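Can a Robot Do Your Chores Yet?

Print this page | E-mail this page

Machines already do some work around the house. A washing machine washes. A dishwasher rinses and dries. Both of them are good at it for the same reason: the job happens inside a closed box, and it happens the same way every time. A person still has to carry the clothes in and carry them out again.

A robot that does the carrying, sorting and folding is a harder thing to build. It has to work out in the open, where objects are never in quite the same place twice.

Hard things and soft things

A cup is a rigid object. Rigid means it keeps its shape. If a robot knows where the handle is, it also knows where the rim is, and the rim will still be there after the cup is picked up.

A sock is a deformable object. Deformable means its shape changes when something pushes or pulls on it. Lift a sock by the toe and the rest of it hangs down, twists or folds over. The robot has to look again after each move and work out where the opening went. Engineers call the set of possible shapes the "state" of the object. A cup on a table has a few states that matter. A sock has more than anyone can list.

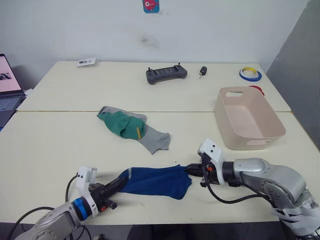 Two arms help with this problem. With one arm, a robot can lift a sock but cannot easily stretch it. With two, one gripper can hold an end still while the other pulls, spreads or turns the cloth. The two arms must agree on how hard to pull. Too little, and the cloth sags. Too much, and it slips out of the fingers.

How a robot learns a chore

There are two common ways. In the first, a programmer writes out each step. This works well in a factory where every part arrives facing the same direction. In the second, a person steers the arms through the chore many times, and the computer records what the cameras saw and how the arms moved. A program then looks for patterns in the recordings.

Ximena Garrido trains robot arms at a workshop called Mimolari. She recorded 1,164 tries at handling laundry and threw out the ones where the cloth was dropped. That left 1,119. Her program studied 900 of those, and the rest were kept back for checking its work.

"It does well with the socks it has practiced on," she says. "Then we bring in a thick wool one and it has to be taught again."

What works now

Robot vacuums clean flat floors. Machines in some large laundries fold towels, which are flat rectangles. In warehouses, arms pick up boxes and put them down on belts.

What does not work well yet

Matching socks, making a bed and clearing a messy table are still mostly done by people. Robots can do parts of these jobs in a lab, often slowly. A home is harder, with different lighting in every room and a floor that may have a dog on it.

Words to know

Gripper: the part at the end of a robot arm that holds things.
Rigid: keeping the same shape.
Deformable: able to change shape when pushed or pulled.

Try it: put on thick mittens, close one eye and turn a sock inside out. Then try again using only one hand.

Text by Macarena Saavedra. Checked by Paavo Saarela.

Last updated: June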